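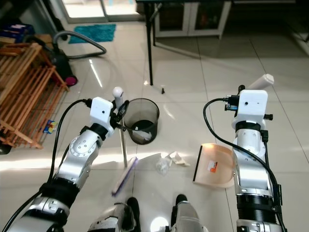
On 04/03/2021 a list member at Plalport wrote:

> We have a cementitious grout in 73 of our joints that darkens a few
> feet out from the door and stays dark after mopping. The tile is
> glazed porcelain and cleans up fine. I was told to seal it again.
> It was sealed in February. Is a second coat going to do anything,
> or am I sealing the dirt in?

You would be sealing the dirt in. A penetrating sealer only goes where there is open pore, and a joint that is already loaded with soil and detergent residue has very little of it. What stays on top cures as a film, goes tacky, and picks up more soil than bare grout would.

Before anything else, do the water drop test. Put a few drops on a dark joint and a few on a clean one under a cabinet or behind the door. Wait five minutes. If the clean joint beads and the dark one soaks in, the February coat has worn off in the traffic lane. If both bead, the sealer is still working and the discoloration is residue sitting on it.

In my experience it is residue more often than wear. Neutral cleaner mixed too strong is the usual source. The Zernport concentrate we used to buy was meant to go 1 to 100 and people were pouring it by eye. We changed to a metered cap and the lane stopped coming back.

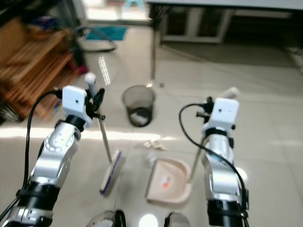
For stripping the residue, use an alkaline cleaner, pH 10 to 11, warm, ten minutes of dwell, and keep it wet the whole time. Agitate with a nylon grout brush. Wire will cut the joint. Pick up with a wet vac – a mop just moves the slurry into the next joint. Rinse twice with plain water and vac again.

Dry time matters more than the brand of sealer. The Alhassan data sheet says 24 hours. I would give it 72 with a fan if the slab is on grade. A moisture meter is better than either.

On dry soil: sweep before every mop, and sweep along the joints last. Grit left in a recessed joint turns to paste when the mop hits it.

If the joints are still blotchy after two rounds, look at color sealing. It is an epoxy-type coating and it hides everything, but it is slow work. We did 1,000 square feet at the Floltton building and it took two people most of a week.

What dilution are you running now, and is the grout sanded?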